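Sleeping Through July: What Happened When I Tried to Fix My Bedtime
Student project report, Health and Everyday Science
By Isla Merrick

Why I picked this

My first idea was going to be about caffeine, but two other people in the class had already grabbed it, and Mr. Quinlan (Rawiri Quinlan, our project supervisor) asked me what I complained about most. That was easy. I complain about being tired. I complain about it at breakfast, on the bus to Ruawai, and during the first half of pretty much every morning class. So the question became: if I keep the same bedtime every night, do I fall asleep faster and feel better in the morning?

I know that sounds like something your grandmother could answer for free. Mine did, at length! But I wanted to see what my own numbers looked like, and I'd never kept track of anything for longer than a weekend before this.

What I already knew (and what I had to look up)

Your body runs on a clock of its own, and that clock gets nudged by light. Bright light in the morning tends to pull it earlier, and bright light late at night tends to push it later. There's also a second thing going on, which one of the library books called sleep pressure. The longer you're awake, the more it builds up, and a long nap in the afternoon lets a lot of it out. I am a big fan of the long nap in the afternoon, so this was bad news.

I also read that teenagers' clocks naturally run later than little kids' clocks do. I read that part out loud to my mom twice.

How I set it up

The project ran for 20 nights in July. For the first stretch I went to bed whenever I felt like it, same as always, and just wrote things down. After that I switched to lights out at 10:30 p.m. and an alarm at 7 a.m., including weekends (painful). Each morning I filled in a page in my notebook before I was allowed to touch my phone:

Time I turned the light off
How long I thought it took to fall asleep
Times I remembered waking up
How rested I felt, from 1 to 10
Anything weird, like a late dinner or a thunderstorm

Ataahua Brunton from my class agreed to do the same thing at her house in Gonton so I'd have somebody to compare with. She's one of those people who wakes up cheerful, and I should have thought about that before I asked her.

I tried to keep the bedroom part the same the whole way through. Same pillow, same side of the bed, phone charging out in the hallway. The one thing I couldn't control was the light. It comes in early in the summer, and on the first few mornings I was wide awake well before the alarm and furious about it. 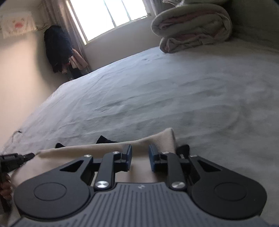
Figure 1. Bed with a blue-gray sheet, and the bright window beyond it.

I did think about blackout curtains. The book was pretty firm that morning light is good for you if you're trying to get up earlier, though, so I left the window alone and moved the alarm across the room. I also stopped reading in bed, which I hated. The idea is that your brain should connect bed with sleep and with nothing else, and my brain had it connected with snacks, homework, and watching people restore old furniture.

What happened

The first stretch was a mess. My bedtimes were all over the place, and the latest one was after one in the morning (I was finishing a puzzle, I have no excuse). My rested scores were mostly fours and fives. What surprised me was that the long nights didn't always score better than the short ones. I had one huge sleep-in and gave it a 3, and the note next to it just says "head full of sand."

When I switched to the fixed bedtime, things got worse before they got better. I lay there. I listened to the fridge. I wrote down "forever" for how long it took to fall asleep, and Mr. Quinlan circled that and wrote "units?" next to it, which is fair. Part of the trouble was that I was still napping after school work, so by 10:30 I wasn't even a little bit sleepy. Once I gave up the naps it got a lot easier. By the last few nights I was usually asleep before I'd finished worrying about whether I'd be asleep, and my scores had moved up to sevens with a couple of eights.

Adding up my notes from the whole project, I spent 275 minutes lying awake after I'd turned the light off, and most of that came from the first few nights of the new bedtime. Ataahua's total was so small that I'm not going to print it here. Her scores hardly changed at all, but her bedtime was already pretty regular before we began, so there wasn't much to fix.

Problems with the project

There are plenty! The biggest is that I was the person sleeping, the person scoring, and the person hoping it would work. If you've been good all week, you want to give yourself an eight. I also guessed at how long it took me to fall asleep, and you can't really look at a clock without waking yourself up more.

The second one is that I changed too many things at once. I started the new bedtime, moved the alarm, quit reading in bed, and dropped the naps, all pretty close together. So when my scores went up I couldn't say which change did it. My guess is the naps, but a guess is all I've got. If I did it over I'd change one thing, leave it for a good while, and then change the next.

And it was summer. A fixed bedtime in July, with no early bus, might be a lot easier than the same bedtime in the middle of exams.

What I'd do next

I'd like to try it again during the school year with more people, and get somebody who isn't me to collect the scores. Ataahua wants to test whether a ten-minute nap does any harm compared with the two-hour kind, and I've offered to be in the nap group.

I've kept the bedtime, mostly. The reading in bed came back the night after I finished.

Thanks to Ataahua Brunton for the comparison nights, to Mr. Quinlan for the red pen, and to my mom for not talking to me before I'd filled in my page.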